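Workshop notebook, Atgate
May 2, 2022: hide glue, the Sandano box, and a bit of a grumble about damp

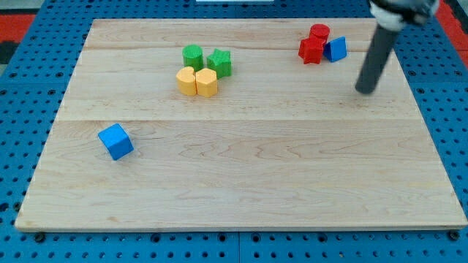 Photo: coloured blocks on a wooden board

I meant to write this up over the weekend and then the weekend went on the garden, so forgive me if the order of things is a bit muddled. Mostly I want to get the glue notes down while I still remember which pot was which, for my own sake and for whoever takes over the repair of the writing box when I'm away.

The box first. It came to us from the Sandano house sale back in March, and it has a date pencilled under the lid lining, 1851, in a lovely sloping hand. I do believe it, too, as the hinges look right and the dovetails are small and slightly uneven in the way I'm so fond of. The lid has come away along the back, one side has opened up at the lower corner, and at some point a person with good intentions has filled the gap with something hard and yellow that doesn't want to come out. I've been softening it with a damp cloth and a warm palette knife, a little at a time, and I'd say half of it has gone. Please don't be tempted to go at the rest with a chisel (I was, very, at the end of a long afternoon, and went and put the kettle on).

Now the glue. I made up three pots from the Toom granules, all soaked overnight in cold water and then warmed gently in the water bath. Pot one was the usual mix. Pot two had more water, for a longer working time. Pot three was the same as pot one with a good pinch of salt stirred in, which an old handbook on our shelf recommends for slowing the set. I glued up pairs of offcuts from each pot, clamped them overnight, then left them on the shelf over the radiator for 7 days before trying to break them.

Pot one was splendid. Every pair broke in the wood and left the joint alone, and I was so pleased I did a couple more for the fun of it. Pot two was disappointing: two of the pairs came apart cleanly along the glue line with hardly any effort, and the surfaces looked starved to me. Pot three I'm less sure about. It held well enough, and the extra minute or so of open time was a real pleasure when lining things up, but the joints nearest the window felt slightly tacky at the edges even after the week was up. Salt draws damp, I suppose, and that end of the room has never been properly dry for as long as I've known it!

Which brings me to the grumble. The Hundus heater is cutting out again. It runs nicely for the first part of the morning, then clicks off and sulks until after lunch, and the meter by the door creeps up and up. I've written the readings on the card taped to the inside of the cupboard. If anybody moves the card, do put it back, as I've nowhere else got those numbers. The repair ticket is 2743 and I have rung twice.

So, for the box, I'm going with the plain mix from pot one, warmed parts, and everything dry-clamped beforehand so there's no fumbling about. The side goes first, then the corner, and the lid is left until both of those have had a full week. I'd like to save as much of the old lining as we can. It's only paper, with a faded green stripe, but somebody chose it once and I'd be sorry to see it go.

Odds and ends: the small brushes want replacing, the good ones and not the sort that shed. We've enough granules for another month. The water bath lid is cracked but still usable. I've left the unbroken pairs from pot three in the biscuit tin, labelled, and I'd like to try them again in a month to see whether that tackiness ever goes off.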